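February, field and desk notes, Ornville area profile

Second pass at the neighbourhood write-up for the relocation guide. The first draft put Ornville halfway between Grovero and Coltmont. By road it isn't. Grovero is well closer, and anyone commuting to Coltmont in winter will find that out by the first snowfall. Changed to "on the highway between Grovero and Coltmont" and left it there.

Population on the town sign is 3,654. The sign predates the Castillo subdivision, so the number is low. Using it for now with the words "at last signposting" until the municipal office calls back. Castillo itself is 329 lots on the plan, in 7 phases. Phases one to four have paved streets and streetlights. Five is gravel. Did not get past the gate on six.

Elevation: the draft said the benchmark by the grain elevator was the high point. Wrong again. The ridge behind the reservoir is higher, and the new water tower sits on it. Struck the sentence.

Views to the west are good from the upper crescents and poor from anywhere below the rail line. The draft promised them for the whole town. Reworded. 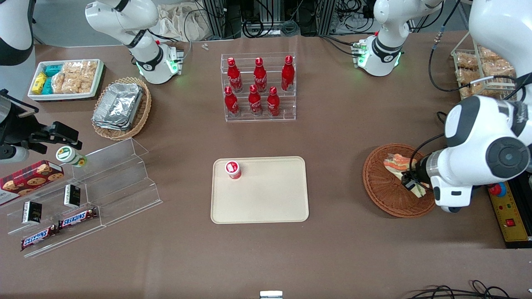
Trinidad Cabanatuan read the draft at 4:30 and thinks the rail line needs its own paragraph. Her point is that buyers coming from the city ask about train noise before they ask about schools, and that leaving it out will only bring phone calls. She would also drop "sought-after" everywhere it appears. Agreed on both. Freight only, no passenger stop, level crossing at the south end of Main. Still need the number of trains per day.

Trail distances: the loop around the reservoir is signed, the connector to Grovero is not. Paced out the first 200 metres of the connector and gave up, too much ice. Will borrow the measuring wheel when it thaws.

To do:
– call municipal office again re population
– school catchment map, the one on file still shows the old boundary
– check whether the Castillo arena is open year-round or closes in April
– spelling of the creek, two maps and two versions

Draft three saved in the shared folder under Ornville. Draft two can be deleted.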